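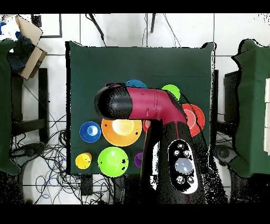 From: Treltcombe Laboratory Safety Office
To: tabletop-users list
Date: 8/17/23
Subject: Re: Unexpected motion on resume, Trondness bench arms

To all subscribers:

The Safety Office has completed its review of the event reported to this list by the Bennani bench group. The original report is quoted below in sections, with our response to each. All benches at Treltcombe that run a Trondness arm under the Aver sequencer are affected by the interim restrictions at the end of this message. The restrictions apply now and remain in effect until they are withdrawn in writing on this list.

There was no injury. The event has been classified as a near miss with unintended motion, and it will be carried in the laboratory's records under that heading. Several subscribers asked whether it could be treated as a routine equipment fault. It could not. The arm moved while a person's hand was inside its working area, and our procedures leave no discretion on that point.

> We are reporting unintended motion of the arm on our sorting bench. The
> task was the usual one, with colored bowls, cups and balls set out on the
> table and the arm moving items between them on instruction from the
> sequencer. The arm went into a protective stop during a reach. The
> operator cleared the stop and began to set an overturned cup upright
> before restarting the sequence. The arm then traveled to the left across
> the table without a command from the operator and came to rest above one
> of the bowls.

The controller log supports this account. The protective stop was raised by a torque limit on the elbow joint and was handled correctly. The stop was cleared at the operator station, also correctly. Motion resumed 4 seconds later, with no start command recorded from any source.

The move covered 455 mm measured at the wrist. Speed stayed within the limit set for shared bench work throughout. The operator withdrew on seeing the elbow begin to move and was not touched. The overturned cup was struck and pushed off the table.

> Our first assumption was that the operator had pressed something by
> mistake. We have since repeated the sequence with the table clear of
> people and with a second person watching the station. On most attempts the
> arm stays where it is. On a few it moves, and always to the position it
> was heading for before the stop.

We repeated this test at the Bennani bench with an observer at the power disconnect. The first unintended move came after 27 stop-and-clear cycles, and others followed at irregular intervals. We are satisfied that operator error played no part, and the initial entry in the incident file suggesting otherwise has been corrected.

The cause lies in how the sequencer and the controller share the target position. When a protective stop is raised, the controller discards its current move and reports itself as stopped. The Aver sequencer is expected to discard its own copy of the target at the same moment. It does so only if the stop message arrives before its next scheduled update. If the message arrives late, the sequencer keeps the old target and sends it again once the controller reports that it is ready. The controller has no means of telling this from a fresh command and carries it out.

A late message requires a delay on the link between the two units. The link at the Bennani bench was found to share a network switch with the recording computers, and the delays matched periods of heavy recording. This explains why the fault was seen there first. It should not be read as an indication that other benches are free of it. A bench with a dedicated link will show the fault less often, and that is the most we are able to say.

> We would also like to raise the reset step in the written procedure. It
> tells the operator to clear the stop and then to "restore the work
> surface." This is the order we followed. It places a person's hands on the
> table at a time when the arm is already enabled.

The Bennani group is correct, and the Safety Office accepts responsibility for the wording. The procedure was adapted from one written for a fenced cell, in which clearing a stop and entering the cell cannot take place together. The order of the steps was carried over without being reviewed for open benches. It was in force on this list's benches for two review periods and was approved by this office both times.

The revised order is as follows. It replaces the reset section of the bench procedure in full.

1. Leave the protective stop in place. Do not acknowledge it at the station.
2. Remove drive power at the bench disconnect and confirm that the station shows drives off.
3. Restore the work surface. Return fallen items to their starting places and check that nothing is resting against the arm or caught beneath the wrist.
4. Step back beyond the edge of the table.
5. End the active sequence in Aver. Pausing the sequence is not sufficient, as a paused sequence retains its target.
6. Restore drive power and clear the stop.
7. Wait for the station to show no active target, then start a new sequence from the first step.

Step 5 means that a partly completed run cannot be continued after a stop. We are aware that this has a cost for groups collecting long runs. Partial runs may be kept if the project's own rules allow it, but they must be marked as ended by a stop.

> Finally, is the emergency stop known to be effective during this kind of
> move? Our operator did not have time to reach it and we have not wished to
> find out by experiment.

It is effective. The emergency stop removes drive power directly and does not depend on the sequencer or on the network link. We tested it at the Bennani bench during unintended moves and during ordinary ones, and the arm halted each time. The concern that remains is reach. During the reset, the operator was standing on the side of the table away from the stop button and would have had to lean across the arm's path to press it. Each bench must now have an emergency stop within reach of every position from which the work surface is handled. Where the existing button cannot be moved, a second one will be supplied by this office on request.

Interim restrictions

Automatic resume is to be disabled on every Trondness arm. The setting is found under the controller's recovery options and is protected by the supervisor code. Bench supervisors should make the change themselves and reply to the Safety Office, off list, when it is done.

Remote operation is suspended. An arm may be run only with a trained operator standing at the bench.

Recording computers are to be removed from any switch that carries the link between controller and sequencer. Supervisors who are unsure how their bench is wired should ask for a visit before unplugging anything. Cables on the floor beneath and beside a bench should be traced and labeled at the same time, including those that appear to be out of use.

Unattended endurance runs are not permitted, including those with no objects on the table.

What has been requested from the suppliers

The Aver maintainers have been given the logs and a written description of the fault. They have confirmed that the stale target can be reproduced on their own equipment and are preparing a change under which any stop, whenever it is received, clears the target and requires a new start command. We have asked Trondness whether the controller can be set to refuse motion after a stop until a local command is given. We have not yet received a reply that we consider complete.

When the Aver change is available it will be installed first at the Bennani bench and put through 86 stop-and-clear cycles under deliberate network load, with no person within reach of the arm. A single unintended move will end the trial. Other benches should not install the change ahead of that result, even if it is offered to them directly. We expect to report in October.

Reports still needed

Subscribers who have seen an arm move after a cleared stop, at any time in the past, are asked to send what they have, however brief. Two groups have already written to say that they saw something similar and put it down to a mistaken button press. Controller logs are overwritten as new ones are made, so please copy them before the next session. Reports received under this request will be used for the technical review only and will not be entered against an operator's training record.

Questions about the revised reset procedure may be sent to this list. Questions about a particular bench should go to the Safety Office directly.

Laboratory Safety Office
Treltcombe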